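Let the Small Clubs Keep Their Players a Little Longer

September 14, 2020

I have been going to football matches at Silline for 16 years now, which in that part of the world makes me a newcomer. The ground holds 800 if people are friendly about it, and on a good afternoon we get 500, most of them standing in the same spot they stood in the week before. I tell you this so you know where I'm coming from when I say that the way short contracts work at our level has gone badly wrong, and that I'd like somebody in the league office to lose a little sleep over it.

We had a left back last season. I won't name him, as he has had enough trouble. He came to us from Achterberg in the summer, rented a room above the bakery, learned everybody's dog's name (or so it seemed to me) and played like a man who wanted to stay. In October he hurt his knee. By the time the leaves were down he was gone, his deal ended under a clause that lets a club walk away after 58 days without an appearance. The club put out two sentences on its website and wished him well.

Now, I know the people who run Silline, and they aren't cruel. They looked at the wage bill, they looked at a cup tie coming up against Zurkasau, and they did what the rules allowed them to do. I might have done it too, if I'm being fair, with the electric company on the phone and a bench full of teenagers. But I stood there that afternoon with my coffee and I felt a bit ashamed of the lot of us, me included, for shouting just as loudly for the fellow who had his shirt.
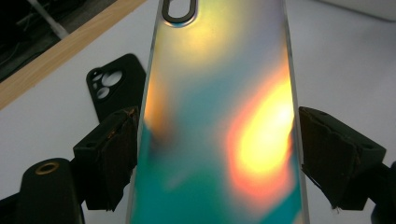
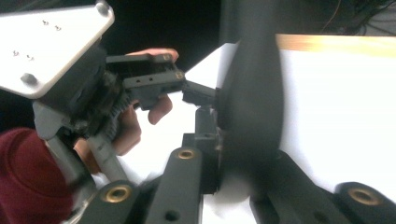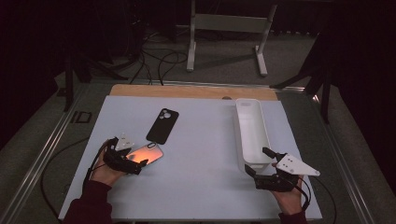 What bothers me most is how lopsided the thing is. If a player wants to leave in the middle of a season, he has to ask, and wait, and usually somebody has to pay. If the club wants him to leave, it waits out the clock and mails a letter. I've heard it said that players sign these deals with their eyes open, and I suppose they do, in the way that I sign whatever the bank puts in front of me. A young man of 22 with one offer on the table isn't going to hold things up over a paragraph on page nine.

The argument on the other side is money, and I take it seriously. I remember when Astard went under, and how long the grass grew on that field before anyone had the heart to cut it. A club that can't pay its bills is no good to any player, hurt or healthy. But one injured man's wages until spring didn't sink Astard. A new stand they couldn't afford did that, along with a striker who came for the money and left when it stopped coming.

So my own suggestion is a modest one. Put every club in the division into a shared fund, a small slice off each gate, and let it carry half the wages of any player who is hurt while under contract, right through to the last match of the season. The club pays the other half and gives up the right to cut him loose before then. I did the sums at the kitchen table for Silline and it came to less than we spend on away buses. Other clubs will have different sums, of course, and I'd be glad to see them.

I'd also want the player to be allowed to do his recovery at the club, with the same physical therapist and the same cold showers as everyone else. It matters more than people think, being in the building. My brother-in-law was off work with his back for most of a year and what he missed was the lunch table.

The league meets again next month and I'm told the contract rules are on the list, somewhere after floodlights and the price of match balls. I'll be writing to them before then, and if you stand anywhere near me at Silline you'll probably be asked to sign it.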